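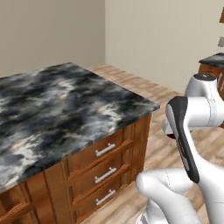
tq_backlash
Drawer task in the Sternden sim cell, wrist force limit tripping on close. The arm is a fixed-mount model on the floor, position controlled, 2 ms physics step, controller at 500 Hz. Opening works on all drawers. Closing faults on the bottom one in most runs. The island has three drawers stacked on the end face, each with a horizontal bar pull, and a wood rail sticks out between one drawer and the next. My suspicion is the collision mesh on those rails. The arm parks close to the island at reset, so the elbow has little room when the wrist goes low. Log shows the fault at step 2,396, same step every time with a fixed seed.

pondula_user
Same step with a fixed seed only tells you the sim is deterministic. Turn on collision geometry and look at the rails. If the importer made one convex hull per cabinet, the drawer is closing into a solid block.

tq_backlash
Checked. Rails are separate boxes. The drawer body is a single hull, but it clears by a small margin when closed.

shimstock
How small? With a contact offset larger than the gap you get contact force before the surfaces touch. I would drop the offset first and leave the meshes alone.

kv_sander
Disagree. Dropping the offset at that step size gets you tunneling on the fingers. Fix the joint instead. The Verschueren cabinet import leaves drawer damping at 300, and the drawer is still being pushed by the controller when it hits the end stop. The wrist sees all of it.

shimstock
Then the top drawer would fault too. It has the same joint settings.

kv_sander
Not with a different arm posture. Low reach, elbow out, much worse conditioning. Plot joint torque next to wrist force before you blame the geometry.

tq_backlash
Plotted. Wrist force climbs over the last part of travel, well ahead of the end stop. Joint torque follows it. No elbow contact reported.

shimstock
So contact starts before the stop. That is the offset.

tq_backlash
Halved the contact offset on the drawer bodies only, fingers left as they were. Bottom drawer closes without a fault on the original seed. Damping unchanged. Other seeds are queued.

kv_sander
Fine, but you still have a position controller shoving into a hard stop. Switch to impedance for the last bit of travel or it will come back when you load the Jonivetti gripper model — that one is heavier.

tq_backlash
Impedance is on the list. I will post the seed results in this thread and attach the joint config with them.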